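Can a bench arm put things away in a drawer yet, without someone standing over it?

Posted by Vandana Shakya

I look after a small parts room and a tea point next to it. Both produce the same chore at the end of a shift: odd objects left on a table that have to go in a drawer or on a tray. Bottles, packets, sponges, the occasional tool. The work takes one person a quarter of an hour and everyone dislikes it.

We have been offered a pair of second-hand six-axis arms with parallel grippers for 2,900 pounds, less the controller. The seller, a reseller called Skolgate, describes them as "suitable for general tidying". I have programmed pick and place on a fixed line, where every part arrives in the same fixture. I have not done anything where the object is wherever somebody dropped it.

What I would like to know:

Can this class of arm open a shallow drawer by its handle, put an object in and shut it again, with the drawer unit merely resting on the table?

How much trouble are mixed shapes? A round bottle and an upright carton seem to me to be different problems.

Is it a job I could leave running when the room is closed, or does it still need an operator within reach?

I am not asking whether it will pay for itself. It will not. I have some training budget left and would sooner spend it on something that does a real task, even slowly.

Gaurav Sandhu

Short version: opening the drawer, yes. Everything else, it depends. Leaving it alone overnight, no.

The arms are not the limit. Repeatability on anything sold in the last ten years is far better than you need for a biscuit packet. What you are missing is the part that decides where to grip. If you know the objects in advance you can get a long way with a fixed camera and a depth reading. If people leave new things out every day you will spend your evenings adding them.

Also ask Skolgate what the controller costs before you do anything. "Less the controller" is where the money goes.

Eleri Samuel

I have spent since September on nearly this exact task, with two arms over a grey table, a small wooden drawer unit and a tray. I will take your points in order.

The drawer. A thin bar handle suits a two-finger gripper well. Approach square to the front, close, pull along the axis of the runners. The difficulty is that a light cabinet moves. If your pull is a few degrees off the runner axis, the drawer binds and the whole unit comes with it. You can screw the cabinet down, which I consider reasonable in a parts room, or use the second arm to hold the body while the first pulls. The second method works but you then have to plan two arms in the same small space, and your cycle time doubles. Do not pull to a fixed distance. Pull until the force rises, then back off slightly. Closing is easier: push the centre of the front with closed fingers and stop on contact.

Bottles. A glass bottle lying on its side is the worst common object. It rolls when the first finger touches, so both fingers must arrive together, and the grip should be near the centre of mass. Grip it by the neck and it will swing. Glass is also slippery against bare metal fingers. Fit rubber pads before you try anything else. My failures on this one object fell by more than half after I did that, with no change to the program.

Cartons. An upright box is easy to find and easy to grip across its narrow side. The trouble comes with the force limit. Set it for the bottle and you crush the box. You need a limit per object, or a gripper that reports width and force so that you can stop early. A carton standing at an angle to the table edge needs the wrist turned to match, and on some arms that puts you near a joint limit. Check this on paper first.

Small soft things. A sponge is forgiving. Go straight down, close, lift. If you want a first success to show people, use a sponge.

Cables. Nobody selling arms mentions these. If the gripper cable runs outside the arm it will, sooner or later, catch on an open drawer. Tie it back at each segment and leave slack only at the joints that need it. Then run every motion at low speed and watch the cable instead of the gripper.

Leaving it alone. I would not. Mine will complete a table of known objects most of the time. "Most of the time" means I still pick glass up by hand on some days. An unattended cell also needs guarding and a risk assessment, and the guarding will cost you floor space you may not have.

On software, I used Godska for planning, which copes with two arms, and wrote the object list myself. Rultia is simpler but at the version I had it treated an open drawer as if it were shut, so the arm planned straight through it. That may be fixed.

I would buy one arm, not two, and screw the cabinet down. My layout is at the foot of the page.

Lungile Hendricks

We looked at this for a stores area and bought a set of lidded bins and a label printer. Took 3 days to get people using them. I know that is not what you asked.

On the arms, I agree with Eleri about the pads. I disagree about buying one. If you find after six months that you want the second, you will not get a matching unit at that price, and mixing makes under one controller is a miserable job.
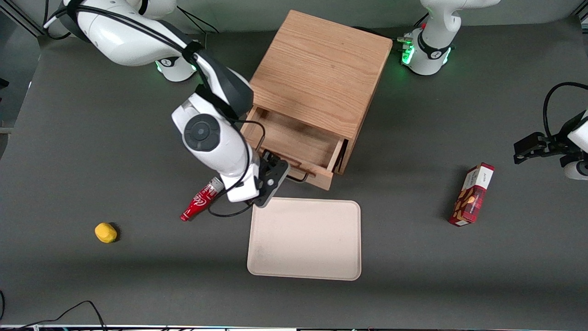 Two-arm layout with drawer unit, tray and mixed objects. Posted by Eleri Samuel.

Contact us | Copyright 2019 Wei Community Help | Back to top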